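仿真里没有撞过的那一下

2025年6月10日
分享 2,325　评论 4

Killska 的事故说明我读了两遍，第一遍很快，第二遍拿着铅笔。全文的结论压在最后一段，说 Benditz 那套 Grullow 工作站的碰撞“由非常规人工干预引发”，设备各项功能“符合设计预期”。铅笔就停在这里。一台机械臂把托盘往一个已经有托盘的层位里送，顶住了，又往前顶了一截，旁边一个技术员的手背被滑下来的托盘砸肿，然后写说明的人告诉我们，一切符合预期。那我倒想问问，预期是谁的。

先把事情说清楚。Grullow 是个做样品板流转的项目，干的活一点也不惊险：机械臂从料架上取托盘，放到台面的支座上，等前一道处理完，再取走，再放回去。装在 Benditz 的这一套由 Killska 集成，调度和验收用的是 Teuber 仿真环境。出事那天下午，工作站前后停了四次。前三次都是夹爪报“抓取不确定”，操作的人照着屏幕提示点了确认，继续。第四次停下来的时候，他开了维护模式，把一只放歪的托盘从支座上拿起来，看了看料架，搁回了他认为该搁的那一层。退出维护模式，按恢复。

机械臂接着干它没干完的那一步。在调度程序的账本里，那只托盘还在支座上，料架上那一层是空的。支座上抓不到东西，程序按照“漏抓”的规则，改去处理队列里的下一只。下一只的目的地恰好就是刚才被人手填上的那一层。

后面就不用多讲了。

我做过十来年设备验收，后来改行给人看合同附件，手上沾机油的日子少了，但看见“恢复”两个字还是会紧张。凡是在停机和恢复之间出过事的人都明白，机器停着的时候世界没有停。有人开门，有人拿东西，有人把一块板挪开擦一擦再放回去，放回去的时候偏了一点。机器醒过来，带着停机前的记忆往下走，走得理直气壮。

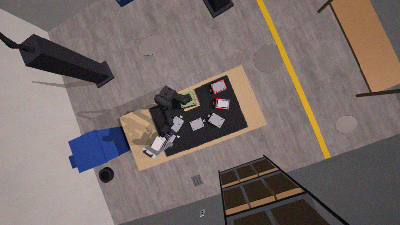 Killska 的说明里有一个数字写得很响：该工作站在 Teuber 里跑过 1,420 个完整循环，碰撞次数为零。我相信这个数字是真的。我也相信，如果再跑同样多的循环，碰撞次数还会是零，因为那些循环里从来没有谁伸手进去。托盘从哪里来，到哪里去，程序说了算；程序认为某一层是空的，那一层就是空的，世界和账本是同一样东西。拿这样的环境去证明账本不会出错，就好比让会计自己给自己查账，查完发现账是平的。

我不反对仿真。早些年没有这东西的时候，我们拿硬纸板糊料架，拿粉笔在地上画机械臂的扫掠范围，画完了还得有人站在椅子上看手肘那里会不会刮到灯。现在在屏幕上就能看见整条手臂怎么绕过来，哪个关节到了极限，夹爪的角度够不够它伸进两层隔板之间，这些事情仿真干得又快又准，我没什么好抱怨的。我抱怨的是它被拿去干它干不了的事。可达性可以在里面验，节拍可以在里面验，布局是否合理也可以先看一眼。可是“出了岔子以后会怎么样”，得先有人往里面放岔子。

岔子是要花钱的。要有人坐下来，把操作的人可能做的蠢事一件一件想出来，写成用例，一件一件放进去跑。这个人最好自己干过蠢事。报价单上几乎没有给这个人留位置，我翻过不少这类报价单，有“场景搭建”，有“轨迹优化”，有“渲染输出”，有一回甚至看见“演示视频配乐”单列了一行。异常用例通常缩在“其他测试”里，和说明书排版放在一起。

有读者可能会说，Grullow 不是有传感器吗。有的。夹爪有开合反馈，手腕有力的监测，料架那边按最初的方案，每一层都应该有一个到位检测。这个方案我看过一版，写得清清楚楚。到了后来的版本，到位检测变成了“可选”，理由是调度程序已经掌握各层占用状态，重复检测会拖慢节拍。这句话我抄在了本子上，因为它实在典型。程序知道的是它自己做过什么，检测知道的是那里有什么，把后者叫作对前者的“重复”，等于事先认定了世界上只有程序一个人在动东西。 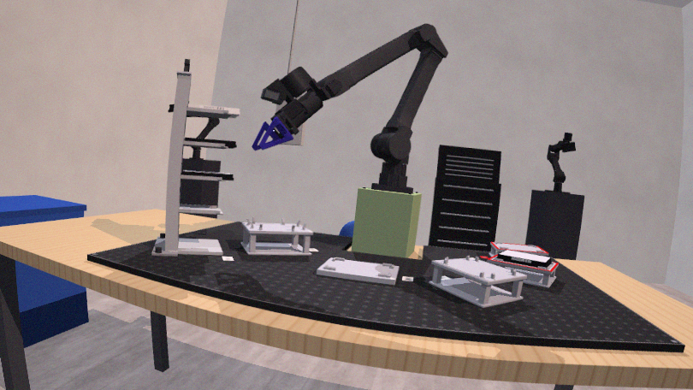
观点 · 自动化与安全

再说那个力的监测。

很多人听到“机械臂带力反馈”就放了心，以为它碰到东西会像人一样缩手。人缩手是因为疼，机械臂停下是因为某个数超过了另一个数，而另一个数是人填的。填低了，托盘和隔板稍微蹭一下就停机，一个下午停几十次，客户要骂；填高了，平时一路顺畅，到了真顶上的那天，它会多顶一会儿。Benditz 这套在调试的时候把门限往上调过 2 次，调试记录里都有，签字也都有。第一次写的是“减少误报”，第二次写的也是“减少误报”。没有一行字说明调高以后，顶住一块已经到位的托盘，会在多长的行程之后才停下来。

这种事单看每一步都讲得通。误报确实烦人，我当年为了误报半夜开车去过客户那里，到了一看，是一只飞蛾趴在光电开关上。可是“误报”这个词本身就值得怀疑。前三次停机报的都是抓取不确定，事后检查，支座上那只托盘就是放歪了的。那三次报警里，有哪一次是误的？它们说得都对，只是说得含糊，屏幕上给出的选项又只有“确认并继续”和“中止任务”。中止任务意味着整批重来，登记，写原因，等主管来。继续只要点一下。换了我也点继续。

点了三次继续之后，第四次他总算觉得不对，进去把托盘拿正。说明里把这个动作叫“非常规人工干预”。我对这个叫法意见很大。前三次他听屏幕的，托盘越来越歪；第四次他用了自己的眼睛，看出托盘歪了，动手解决。整个下午就这一个动作是真正看着托盘做的，结果偏偏是它进了事故原因。

当然，规程里写着，维护模式下移动过任何物料，须在恢复前执行“状态重新登记”。我查了一下这个功能在哪里。主界面，右上角菜单，系统，高级，物料，状态，重新登记。登记的时候要逐层选择占用或空闲，没有默认值，选错一层没有提示，选完要输一遍口令。恢复按钮呢，就在主界面正中，绿的，很大。

我不认为把按钮做成这样的人有什么坏心。他多半是想着恢复用得多，登记用得少，用得多的放外面，教科书也这么教。只是在安全这件事上，使用频率是个很糟糕的排序依据，灭火器也不常用。

手是怎么伤的

这一段说明里只有一句话：“一名人员手部受轻微撞击，经处理后返岗。”我能打听到的稍微多一点。托盘顶上去的时候，料架上原来那只被推得翘起来，技术员看见了，本能地伸手去托。他当时已经退出了维护模式，但防护门还没有完全合上，门的联锁为了方便调试，在交付前改成了延时判断，也就是说门开着的头一小段时间，系统只降速，不停。设计这个延时的本意是让人能探头看一眼而不必重启整批任务。降速之后的机械臂照样能把一只托盘推下来，托盘也照样按自由落体的速度掉。砸在手背上，肿了，没有骨折。

如果他伸手的时间再晚一点，手的位置再往里一点，夹在隔板和夹爪之间的就未必是托盘了。这种“如果”在事故说明里一般不许写，说是臆测。我倒觉得，一份说明假如只肯写已经发生的，不肯写差一点发生的，它的用处就和天气记录差不多。

把门的联锁改成延时判断，这件事我想多说几句。我不止一次在别的现场见过类似的改动，理由总是体面的：减少非计划停机，改善操作体验，保护样品。改的时候开一个会，会上有人问一句安全上有没有问题，有人回答仿真里评估过，人就散了。可仿真里怎么评估一扇门呢？评估的是门打开时机械臂降到多少，降速曲线漂不漂亮。门打开是因为外面站着一个人，那个人看见东西要掉会伸手，这一条在曲线上没有位置。

我给 Killska 写过信，问他们在 Teuber 里验门的时候有没有放过人体模型。回信很客气，说“该场景聚焦于物料流转逻辑，人员安全由硬件层面保证”。我又问硬件层面的延时是谁批准的。回信说由项目团队根据客户需求确定。我去问客户那边，得到的答复是采用了供应商的推荐配置。两封信放在一起看，像两个人在门口互相让，谁也不先进去。 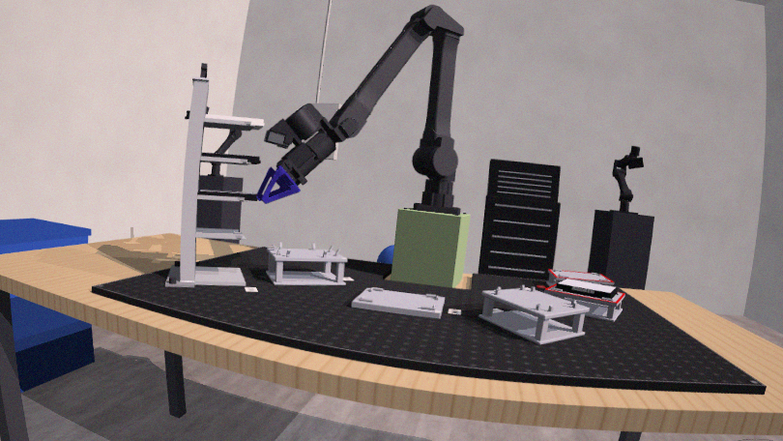 一份更老实的验收该长什么样

有人嫌我光会挑刺。那我就讲讲，如果我还在干老本行，这套东西摆在面前，我会怎么验。

第一件，先不看它干活，先看它停。让它在取托盘的半途停，在送进料架的半途停，在夹爪刚张开还没退出来的时候停。停下以后别急着恢复，走开，喝杯水，回来再看它的姿态是不是原来的姿态，夹着的东西是不是还夹着。然后断电再来一遍。我见过一台设备，通电停机一切正常，断电以后夹爪会慢慢松开，松的速度正好够你走到它下面。

第二件，在它停着的时候跟它捣乱。把一只托盘从支座上拿走。把一只托盘放到它以为空着的层位。把两只托盘对调。把一只托盘转个方向再放回去，四角的定位还能对上，但正反已经错了。每捣一次乱，按恢复，看它要走多远才发现不对。要是它根本发现不了，这份验收就可以先合上，后面的节拍、外观、噪声都不必看。

这种测试放进 Teuber 里也能做，我专门问过懂行的朋友，改一下料架的初始状态，不通知调度程序就行，工作量不大。我问他为什么没见谁做，他说因为做了以后通过率就不好看了。话说得很直。一份报告，封面上写着 1,420 个循环零碰撞，和一份报告，封面上写着在各种人为错放之下有若干次撞上隔板，采购的人会挑哪一份，不用猜。后一份里头的信息比前一份多得多，可它在会议室里看起来像失败。

所以毛病不全在集成商身上。买的人也爱看零。我自己坐在买方那一侧的时候同样爱看零，零最省事，零不需要解释，零可以直接抄进给上级的汇报里。

第三件，去看操作的人怎么用它，别看培训的人怎么用它。培训的人会走六层菜单去登记物料状态，操作的人不会。站在旁边看半天，别说话，也别带本子。看他在第几次报警的时候开始不看内容就点确认。Benditz 那天是第一次就点了，这不怪他，在那之前的几个星期里，同样的提示已经出现过许多回，每一回点了确认都没事。机器花了几个星期教会他这个提示不要紧，然后规程指望他在要紧的那一回自己想起来。

第四件，查参数改动的来历。力的门限从多少改到多少，谁提的，为什么，改完以后重做了哪些测试。延时联锁也一样。我的经验是，参数改动的记录比任何一份正式报告都好看，里头有真话。“客户催”，“先这样”，“待确认”，这种字眼一般就埋在备注栏里。待确认的事情，有多少在交付前确认过，大可以数一数。

说到这里，又会有人搬出那句老话，说人比机器更不可靠，把人从环节里拿掉，事故自然就少了。这话我听了半辈子，也看着它一次次被用来少装一个传感器。人哪里拿得掉呢。物料要人上，废板要人收，地要人拖，停了要人来看。真正被拿掉的，是程序里关于人的那一部分：机器的账本里没有他，联锁的延时里没有他，仿真的循环里也没有他，等到写事故原因的时候他又回来了，还占了第一行。

还有一种更新潮的说法，说再给一点时间，等视觉识别装上去，机械臂自己会看，账本对不上它自己会改。也许吧。我对此的疑问很具体：摄像头装在哪里？隔板之间的缝那么窄，手臂伸过来的时候自己就把视线挡掉一大块，最需要看的那一刻往往最看不见。托盘边上反光怎么办，标签贴歪了怎么办，它看见的和账本记的不一样的时候信哪个？谁来定？这些问题每一个都有办法，每一个办法都要钱、要时间、要有人在停机状态下捣乱。绕了一圈又回到原处。一个到位检测值几个钱，当初嫌它拖慢节拍拿掉了，如今打算花更多的钱请一双眼睛来看同一层搁板上有没有东西，我看不出这笔账是怎么算过来的。

Killska 在说明的末尾列了整改措施。操作人员重新培训，已完成。规程中增加加粗警示，已完成。在设备旁张贴提示牌，已完成。恢复前强制登记物料状态，“列入后续版本评估”。料架到位检测，“视客户需求提供选配”。力的门限，没提。门的延时，也没提。凡是落在人身上的都做完了，凡是落在机器上的都在评估。提示牌我见到了照片，字号不小，贴在门的外侧，打开门以后它就转到背面去了。

工作站已经恢复运行。据说下一次版本更新排在7月，内容清单里排第一的是节拍提升。我写信问过，强制登记在不在这次更新里，目前还没有收到答复，收到了我会补在文后。在那之前，如果你所在的地方也有一套类似的东西，不妨等它哪天停下来的时候，征得主管同意，人退到门外，请负责调试的工程师往它以为空着的那一层放一只空托盘，把速度压到最低，手搭在急停上，再按恢复。记下它走了多远，写在设备日志里，签上日期。

分享 2,325　评论 4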